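Surfaces and Finishes, Course Handout for Unit 4
Drirnano Evening School, Endivville
Kitchen counters and the wall behind them

Please read before the practical session. Bring a pencil, a soft cloth and the measurement sheet from Unit 3.

1. What we mean by the surface

In this course the word "surface" means only what you see and touch. The word "core" means what is under it. Students mix these two very often. A counter can have a marble pattern and have no marble in it. A wall panel can have a terrazzo pattern, and the chips are then printed, so your finger feels nothing when it passes from one chip to the next. When you write your report, write "marble-patterned" until you have checked the core. If you write "marble", I will ask you how you know it.

2. Marble patterns

A marble pattern has three parts: the ground, the clouding and the veins. The ground is the general color, mostly white or pale gray. The clouding is the soft change of color inside the ground, for example beige or brown. The veins are the lines. They can be dark and thin, like small cracks, or wide and light.

Look always for the direction of the strongest vein. On a long counter this vein pulls the eye, and if two pieces meet and their veins go in different directions, the joint becomes visible from the door. In printed material the pattern also repeats. To find the repeat, choose one vein with an unusual shape and look for its twin along the counter. In the Rerivville sample kitchen the counter is long enough for this exercise.

3. Terrazzo patterns

Real terrazzo is made from pieces of stone or glass in a binder, ground flat and polished. The printed kind takes only the look. For the report, describe it in this order: ground color, chip colors, chip size, chip shape. Irregular chips with sharp corners give a lively wall. Small round chips give a quiet one.

Some printed terrazzo has decoration inside the chips, such as dots. Real stone does not have neat dots, so this is a good sign that the designer was thinking more of textile or paper than of stone.

4. Putting two patterns together

This is the difficult part of the unit and we will spend most of the evening on it. Two strong patterns which meet at a right angle can be tiring. There are several ways to make peace between them:

- Keep one pattern soft and let the other be loud.
- Repeat one color. If the counter is pale gray, some pale gray or blue-gray in the wall helps.
- Make the scale different. Long veins and short chips do not compete so much.
- Let the ground colors be near each other, white with gray-white for example.

Tools and dishes also bring color. A red tool or a yellow tray on the counter changes how you read the wall, and you should make your color notes two times, with the things in place and again with the counter cleared.

5. Edges and corners

Where two wall panels meet in a corner, you have three usual choices: silicone, a mitered joint, or a metal strip. The metal strip is the most simple for a beginner. It covers a cut which is not perfect, and it protects the edge of the panel. Brushed metal shows fewer fingerprints than polished metal. Check that it stands vertical with a level, not with your eye, as a busy pattern beside it can deceive you.

6. Care

Wipe the counter with warm water and a little dish soap. Do not use powder cleaners on a printed surface. Lift tools and heavy stands when you move them, do not pull them. Test any new cleaner first in a corner, wait 12 hours, and then look at the place in daylight.

7. Homework

Describe one counter and one wall from your own home, in 18 lines or less. Use the words from sections 2 and 3. Add a small drawing of one corner. The Issahaku pattern book in the library may help you with the names of colors. Homework is returned at the next session. The unit is repeated in August for those who miss it.
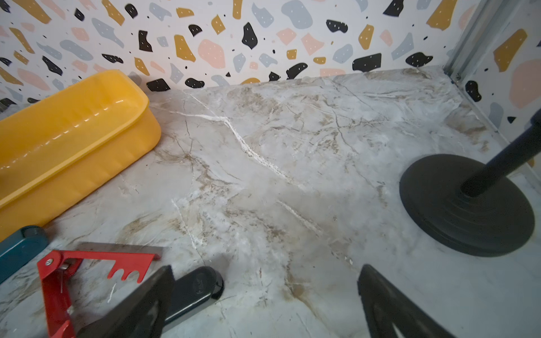

How can I find out if a terrazzo wall panel is printed or made from real chips?

Look first at a cut edge, for example at a socket opening. In real terrazzo the chips continue into the thickness of the material, and in a printed panel the pattern stops at the face.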